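Häufige Fragen zu unseren Lederwaren

Die nachstehenden Auskünfte gelten für alle Bestellungen bei der Täschnerei Flendau. Stand: 2026-03-19. Für Sonderanfertigungen gelten ergänzend die Angaben in der jeweiligen Auftragsbestätigung.

Welches Leder wird verarbeitet?
Für Gürtel, Schlüsseletuis und Brieftaschen verwenden wir ausschließlich pflanzlich gegerbtes Rindleder. Die Häute beziehen wir von der Gerberei Ruiz-Ortega, deren Betrieb seit 1833 besteht. Futterleder für die Modellreihe Masness ist Ziegenleder. Abweichende Lederarten werden auf der Produktseite gesondert ausgewiesen.

Warum weicht die Farbe meines Artikels von der Abbildung ab?
Jede Haut nimmt die Farbe unterschiedlich auf. Adern, Mastfalten und verheilte Narben bleiben sichtbar und stellen keinen Mangel dar. Naturbelassenes Leder dunkelt zudem bei Lichteinfall nach, in den ersten Monaten am stärksten.

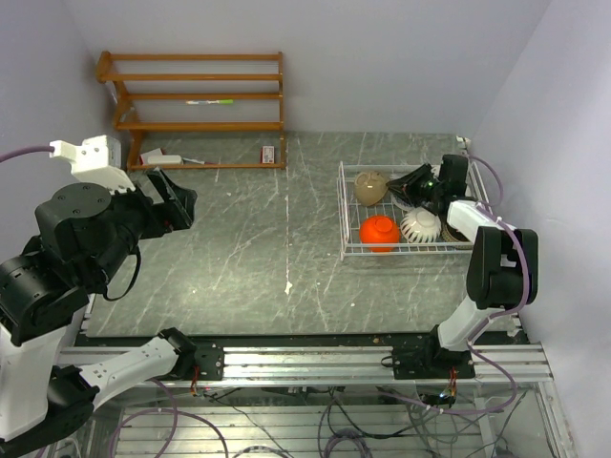 Sollte ein Artikel farblich zu einem bereits vorhandenen Stück passen, bitten wir um Angabe der früheren Bestellnummer. Eine exakte Übereinstimmung kann auch in diesem Fall nicht zugesichert werden. Auf Anfrage übersenden wir vorab ein Farbmuster aus der aktuellen Charge.

Wie ermittle ich die richtige Gürtellänge?
Maßgeblich ist der Abstand vom Schnallendorn bis zum benutzten Loch eines gut sitzenden Gürtels. Die Konfektionsgröße der Hose ist als Grundlage nicht geeignet. Die Modelle der Reihe Skurkidar haben fünf Löcher; das angegebene Maß bezieht sich auf das mittlere.

Können Artikel mit einer Prägung versehen werden?
Ja. Möglich sind bis zu vier Großbuchstaben als Blindprägung oder in Goldfolie. Umlaute werden ausschließlich blind geprägt. Geprägte Artikel sind nach Kundenspezifikation gefertigt und daher vom Widerruf ausgeschlossen. Bitte prüfen Sie die Schreibweise vor Absendung der Bestellung.
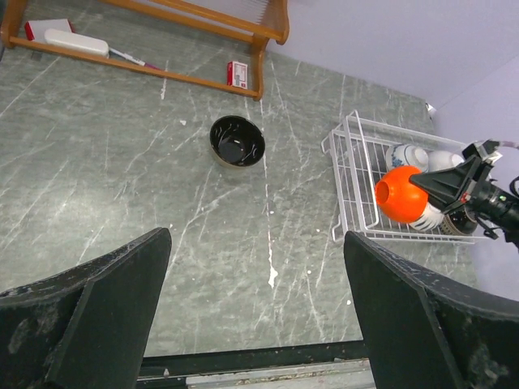 Für Firmenkunden fertigen wir Prägestempel nach Vorlage. Die Mindestgröße der Vorlage beträgt 1000 Pixel an der kürzeren Seite. Der Stempel verbleibt bei uns und steht für Nachbestellungen ohne erneute Kosten zur Verfügung.

Wie ist das Leder zu pflegen?
Staub wird mit einem weichen, trockenen Tuch entfernt. Zwei- bis dreimal jährlich sollte farbloses Lederfett dünn aufgetragen und nach einigen Stunden auspoliert werden. Nasse Stücke sind liegend bei Raumtemperatur zu trocknen, keinesfalls auf der Heizung. Von Schuhcreme raten wir ab, da sie auf Kleidung abfärben kann.

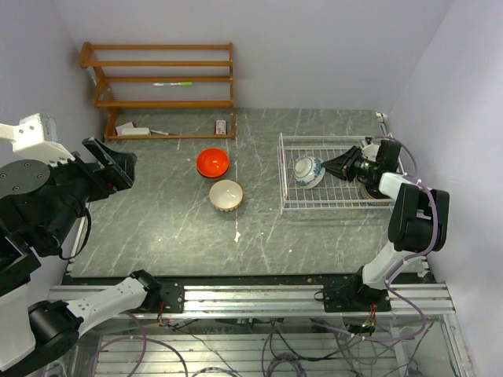 Lederwaren sollten trocken, luftig und ohne direkte Sonneneinstrahlung gelagert werden. Kunststoffbeutel sind ungeeignet; der mitgelieferte Baumwollbeutel genügt. Ein offenes Holzregal mit Querleisten wie das an der Rückwand im Bild lässt Luft auch von unten an die Stücke. Gürtel werden hängend oder lose gerollt aufbewahrt, Brieftaschen leer und geschlossen. Lackierte Flächen sollten einander nicht berühren.

Wie lange dauert die Lieferung?
Lagerware verlässt unser Haus innerhalb von zwei Werktagen, geprägte Ware innerhalb von acht. Im November verlängert sich die Frist für Prägungen auf 14 Werktage.

Werden Reparaturen ausgeführt?
Nähte und Druckknöpfe an Artikeln aus eigener Fertigung setzen wir instand. Bitte senden Sie das Stück gereinigt und mit dem Reparaturschein 846 ein. Sie erhalten zunächst einen Kostenvoranschlag; ohne Ihre schriftliche Zustimmung wird nicht mit der Arbeit begonnen.

An wen wende ich mich bei weiteren Fragen?
Zuständig für Kundenanfragen und Reklamationen ist Harriet Kasprzak. Anfragen richten Sie bitte unter Angabe der Bestellnummer über das Kontaktformular an uns.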